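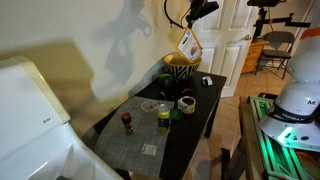 日用品の在庫を表計算からテキストファイルに移した

2018年1月4日
カテゴリ:家事、記録

家の食品と消耗品の在庫は、長いあいだ Serkton という在庫管理アプリで付けていた。昨年の9月に表計算ソフトへ書き出し、そのあと列の追加と削除を繰り返した結果、自分でも意味を説明できない列が増えたので、年末の休みを使ってプレーンテキストに移した。本稿はその際の形式の決め方と、移行中に見つかった不整合の記録である。

移行前のデータは513行あった。このうち現在も家にある品目に対応する行は49で、残りは使い切った品、重複登録、名称だけが入力された空行である。Serkton は在庫がゼロになった品目を既定で非表示にするため、画面上では整って見えていた。書き出すと全部出てくる。

まず、何を一行とするかを決めた。候補は「品目ごとに一行」と「現物ごとに一行」の二つである。前者は短くて見やすいが、同じ品目で期限の異なる現物が並んだときに表現できない。後者は冗長になるかわりに、期限と開封日を現物に直接ひも付けられる。今回は後者を採った。行の構成は次のとおり。

購入日 区分 品名 内容量 期限 開封日 終了日

区切りは半角タブとした。空欄はハイフン一文字で埋める。空欄をそのまま空にしておくと、エディタによっては行末のタブが保存時に削られ、列数が合わなくなる。これは一度やって半日を失った。

日付は年月日をハイフンで結ぶ形に統一した。期限については、年月までしか印字されていない商品があり、この扱いに迷った。月末日を補って日付型にそろえる案もあったが、印字にない情報を足すことになるため、年月のみの値も許す仕様とした。文字列として並べ替えると年月のみの値がその月の先頭に来る。早めに使う方向へのずれなので、実用上は問題にしていない。

区分は食品、調味料、洗剤、衛生用品、その他に絞った。以前は保管場所も区分に混ぜており、「流しの下」と「洗剤」が同じ列に入っていた。保管場所は模様替えのたびに変わるので、列ごと廃止した。場所が分からなくて困った品は、いまのところ電池だけである。
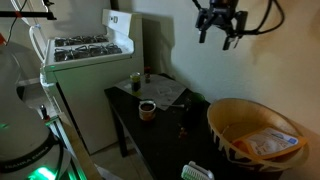

期限の近い順に並べるだけで足りるはずで、開封日まで記録するのは手間に見合わないのではないか、という指摘を前回の記事にもらった。品目によってはそのとおりである。缶詰や乾麺は開けたらすぐに使い切るので、開封日の欄は実質的に終了日と同じ値になり、情報が増えない。

一方で、印字された期限は未開封の状態を前提としている。開けたあとに長く置く液体調味料では、印字の期限より開封日のほうが判断材料になる。洗剤や歯磨き粉のように期限をほとんど気にしない品目でも、開封日と終了日の差が消費日数になるため、次に買う時期の見積もりに使える。したがって、開封日は「開封後に一週間以上置く見込みのもの」に限って記入することにした。それ以外はハイフンのままでよい。規則を緩めてから記入漏れは減った。

消費日数の計算についても書いておく。当初は品目ごとの平均を使っていたが、来客や長期の不在があると値が大きく振れる。記録の件数が少ないうちは特に影響が大きい。中央値に変更したところ、値は落ち着いた。ただし中央値も件数が二つでは平均と同じになるので、三件に満たない品目は計算の対象から外し、見積もりの欄に「不明」と出している。

発注点の式は単純である。

発注点=一日あたりの消費量×次に買い物に行くまでの日数+予備

予備は品目ごとに手で決めている。切らすと当日困るもの(食器用洗剤、米、塩)は未開封を一つ、切らしても代用が利くものはゼロとした。標準偏差から安全在庫を求める方法も試したが、家庭の規模では結果がほぼ「一つ」か「ゼロ」に丸まる。計算する意味が薄いのでやめた。

集計には Skurik を使っている。タブ区切りのファイルを読み、条件で抽出して並べ替えるだけの小さなコマンドで、設定ファイルを要しない点が気に入っている。欠点は全角文字の幅を考慮しないことで、表示の桁がそろわない。出力を別の整形用スクリプトに通して対処した。スクリプトは短いが、半角カナが混ざると崩れるので、品名に半角カナを使わないという規則が一つ増えた。 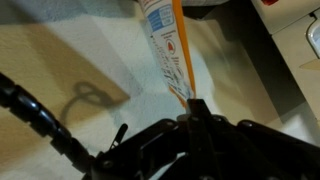

読了時間:4分

移行で見つかった不整合

以下、後半は移行中に直した箇所を種類別に記す。同じことをする人には参考になるかもしれない。

品名の表記ゆれが最も多かった。「しょうゆ」「醤油」「しょう油」が別の品目として登録されており、それぞれに在庫があることになっていた。店の商品名をそのまま写した行と、一般名で入れた行が混在していたのが原因である。今回は一般名に統一し、商品名を残したい場合だけ後ろに丸括弧で添えることにした。括弧の前までを品目のキーとして扱えば、集計時に商品の違いを無視できる。

次に、詰め替え品の扱いである。本体と詰め替え用を別品目にすると、詰め替えた時点で一方が減り、他方が増える。在庫の合計は変わらないのに二行を編集する必要があり、片方を忘れる。新しい形式では容器を在庫とみなさず、中身だけを数える。詰め替え用の袋を開けた日を開封日とし、容器が空になった日を終了日とする。容器に前の中身が残ったまま継ぎ足すと境界があいまいになるが、継ぎ足しをしないという運用で避けた。

内容量の単位も不統一だった。ミリリットルとグラムの混在は品目の性質上やむを得ない。問題は「大」「小」という値で、登録した時点では自明だったはずだが、比べる相手がもう家にない。現物を見て書き直し、現物のない行は内容量をハイフンにした。

価格の列は削除した。もともとは単価の推移を見る目的で設けたが、税込みと税抜きが混ざり、まとめ買いの値引きをどの行に割り振るかも一定していなかった。近所の Nerkach で買ったときの価格が一律700円になっている期間があり、調べると、入力画面の初期値をそのまま通していただけだった。信用できない列は、列がないことより悪い。価格を追う必要が出たら、レシートを元に別のファイルを作る。

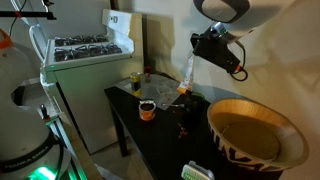 終了日の記入については、移行前のデータではほとんど守られていなかった。使い切った時点で手元に端末がなく、後で入れるつもりで忘れる。対策として、空になった容器や袋はすぐに捨てず、流しの横の箱にいったん入れ、夜にまとめて記録してから処分する手順にした。箱に物が残っていれば記録が済んでいないことになるので、状態の確認が容易である。臭いの出るものだけは紙片に品名を書いて代わりに入れる。

紙片の代わりに Zacharopoulos のラベルプリンタで札を作り、使い回すことも検討した。品目が入れ替わるたびに札を作り直すことになるので見送った。プリンタは電源ケーブルと配線箱の表示専用になっている。

バックアップは、ファイルを保存するたびに版管理へ登録する方式にした。差分が一行単位で読めるのはテキスト形式の利点で、いつ何を書き換えたかが追える。ただ、並べ替えをした状態で保存すると差分が全行に及び、履歴として役に立たなくなる。元ファイルは常に購入日順で追記のみとし、並べ替えは出力側で行うことにした。例外は終了日の記入で、これは既存の行を書き換える。

終了した行をいつ別ファイルに移すかは未定である。消費日数の計算には過去の行が要るため、すぐに切り離すと集計が二つのファイルにまたがる。一方、編集時には現在の在庫だけが見えたほうがよい。当面は一つのファイルのまま、エディタ側で終了日のある行を折りたたんで表示している。行数がいまの数倍になっても速度の問題は出ないと思われる。

残っている作業は、冷凍庫の分の登録である。小分けにした時点で元の包装の期限と切り離されるため、現在の列構成ではうまく表せない。小分けの袋を一行とし、購入日の欄に冷凍した日を入れる案を考えているが、列の意味が区分によって変わるのは避けたい。もう一列増やすか、冷凍庫だけ別ファイルにするか、次に霜取りをするまでに決める。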